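Bench notebook, Rostville shop. Thursday: hand gripper count and what to order
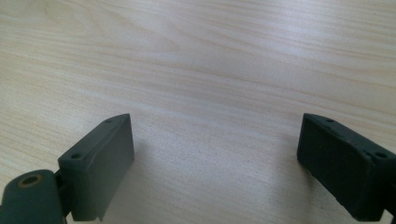 Despina Papadopoulos

Went through the parts list for the hand-held grippers this morning before the July budget sheet closes. Writing it all down here so I don't have to work it out again when purchasing calls.

Where we stand. We have 3 complete hand-held units. The plan for the fall asks for 13, so the order is for 10 more, plus spares. I want the spares as a separate line this time. Last time they were folded into the unit price and got trimmed with everything else, and we ended up printing fingers one at a time between other jobs.

Fingers. Dark green ones stay the standard. Two small holes along the top edge of each finger, same as now, no change to the drawing. I had thought about asking for a softer face on the inside but that means a new mold quote or a different print material, and either one pushes us past the end of the quarter. Leave it. If we want to try pads we can stick them on ourselves.

Inserts. The brass-colored threaded insert in the round housing is the part I care about most on the quote. Emico priced the housings with the inserts already set. Lovton priced them bare, and we would set them here. Lovton looks cheaper until you add the bench time. I timed myself on a few scrap housings with the iron: slow at first, then all right, but two went in crooked and those housings are trash. I would pay for them to come set.

Quotes so far:

Emico: $697 per unit, housings with inserts set, fingers included, no handle. They will hold the price to the end of July.
Lovton: lower per unit, bare housings, fingers extra. No firm delivery date. Asked twice.
Vukčević: only does the brackets and hinge hardware. Good parts, and they sell in small lots. Would use them for spares whichever way the main order goes.

So 10 units at Emico is $6,970 before shipping. Handles we print ourselves, same as the first three. I still need a number for filament. We are down to one full spool of the dark green and a part spool that has been sitting open, and I would not trust the open one for anything with a thread in it.

Spares line, first pass:
- 6 finger pairs
- 4 housings, inserts set
- 8 hinge brackets (Vukčević)
- screws, one box of each length
- loose inserts, one bag, for repairs

Finger pairs may be high. I went back through the repair log and most of what came in was bracket trouble. Fingers get scuffed and we keep using them. Could go to 4 pairs and put the difference toward brackets. Will decide when the Vukčević price break comes back.

Table. The light wood top is fine to work on but it takes glare toward the far side when the lights are on. Two choices: a matte mat, or change the lamp. The mat is the cheap one and goes under supplies, so it doesn't have to go through the equipment request at all. A lamp does. Put down one mat per station for now. A plain gray one, no grid; the grid on the old mat was more trouble than help.

Stations. 13 units does not mean 13 stations. We only have floor space for five, and the rest of the units rotate or sit charged on the shelf. So: five mats, five lamps if the lamps go ahead, and shelf bins for the others. I had this wrong on the draft sheet and had budgeted full station kit for every unit. Fixed now. It took a good chunk off the total, and that is what I am using to cover the spares.

Things that still have no number next to them:
- shipping from Emico (they quote it separately, by box)
- filament
- the hard cases, if we want them. Foam-lined bins would do for moving between rooms. Cases only matter if units leave the building.
- calibration block for each station, or one shared. I lean toward one shared and one backup.

Timing. Emico says four weeks from the purchase order. If the order goes in before the end of the month we have parts before the fall work starts, with some slack for building. Assembly took me most of an afternoon per unit on the first three, and I was also writing the instructions. Should go faster with the housings ready to bolt up. I would still plan on two per day with one person at the bench.

To do:
Call Emico about box count and whether they will ship in two lots.
One more try with Lovton on the date. After that I drop them.
Ask Vukčević for the price at 20 brackets.
Weigh a finished handle to get the filament figure.
Send the sheet up by the end of the day Thursday, with the spares line kept separate.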